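Perdas térmicas e consumo em espera em fornos elétricos de bancada
Relatório de projeto, unidade curricular de Energia e Ambiente

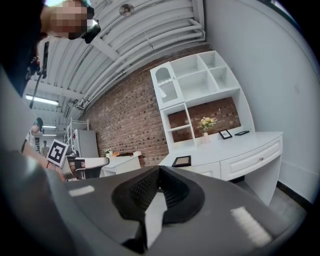
Figura 1. Ferramenta manual cinzenta com almofada de borracha preta.

Autores: Elba Urrutia, Thảo Hồ, Uriel Lucero
Orientação: Vicente Ocampo

1. Objetivo

O trabalho avalia a energia consumida por um forno elétrico de bancada em três regimes: aquecimento, manutenção de temperatura e espera. O modelo estudado foi um Cidum de uso doméstico, com termóstato mecânico e relógio eletrónico. A questão inicial partiu de um exercício da aula, no qual o consumo em espera era desprezado sem justificação.

2. Método

A potência foi registada com um medidor de tomada Pallix, com leitura a cada 5 segundos. A temperatura interior foi medida com um termopar tipo K colocado no centro geométrico da cavidade, afastado das resistências. O termopar foi verificado previamente em água com gelo e em água em ebulição, com desvio inferior à resolução do indicador.

Cada ensaio começou com o forno à temperatura ambiente. O termóstato foi regulado para 165 °C e a porta manteve-se fechada até ao fim do registo. O ensaio foi depois repetido com a junta da porta substituída por uma junta de silicone do fornecedor Grostham, mantendo as restantes condições.

As perdas pelas paredes foram estimadas pela lei de Fourier em regime estacionário, considerando condução unidimensional e desprezando as arestas. O coeficiente de convecção exterior foi retirado da tabela distribuída nas aulas.

3. Resultados

Em manutenção, a potência média com a junta original foi de aproximadamente 118 W. A potência em espera manteve-se em 2 W durante todo o registo noturno, sem variação mensurável.

Com a junta nova, os ciclos do termóstato tornaram-se mais espaçados. A diferença no consumo total ficou, contudo, dentro da dispersão entre ensaios, pelo que não se atribui significado à melhoria. A curva de arrefecimento ajusta-se bem a uma exponencial simples na parte final; no início há um desvio atribuído à inércia térmica das resistências.

4. Discussão

O modelo unidimensional subestima as perdas. A porta de vidro simples é a causa mais provável, dado que foi tratada com a mesma resistência térmica das paredes. Ok-hee Seo, na revisão do rascunho, sugeriu separar os dois percursos de calor, o que foi feito na folha de cálculo em anexo.

O consumo em espera é baixo, mas contínuo. Para um forno usado uma vez por semana, a sua parcela no total anual não pode ser desprezada.

5. Trabalho futuro

Falta medir a temperatura superficial da porta em vários pontos e repetir os ensaios com o forno carregado. O registo de janeiro foi excluído por falha do medidor e deverá ser refeito.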